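3.2 Sample and data collection

Respondents were recruited in two towns, Flendton and Drisgate, which have similar populations but different patterns of home ownership. A short paper questionnaire on household storage was mailed to 500 addresses in each town. Flendton returned 483 usable forms, a rate we put down to the reminder card sent in January. Drisgate returned fewer, and its results are reported separately in Section 4.

The questionnaire asked where small items such as tape, string, batteries and spare keys were kept, who in the household put them away, and how often someone had to ask where they were. We did not define "small item" beyond these four cases. Earlier work by Bernach used a longer list, but respondents tended to skip the second page.

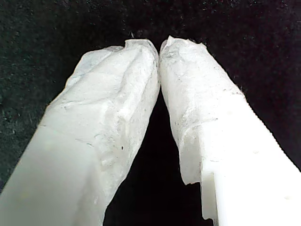
Free-text answers were split into single statements, giving 2,056 in all. Each statement was coded by two readers working apart. The first reader was Tsegereda Endale, who also drew up the code book; the second had no part in the design of the study. Where the two disagreed, the statement was discussed and given a final code. Statements that named a place but no item ("in the hall") were kept but left out of the item counts.

3.3 Types of storage place

We sorted storage places into 5 types: fixed drawers, open shelves, divided trays, closed boxes, and what we call resting places – spots such as a windowsill or the top of a refrigerator, where things are left with no container. The line between a divided tray and a closed box caused some trouble. A box with inner walls and a lid was coded as a box if the respondent mentioned the lid, and as a tray if not.

Figure 2. Divided tray with a roll of tape in one compartment.
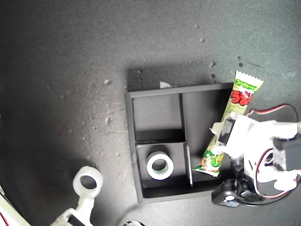
Fixed drawers were the most common answer for keys and batteries in both towns. Tape was more mixed. Many households named two places for it, one for daily use and one for spare rolls, and the people who named two places were also more likely to say that they had to ask. Trình reported the same link for sewing supplies, although that study dealt only with people living alone and measured searching by diary. Our question covered the past month and relied on memory, so the two sets of results should be compared with care.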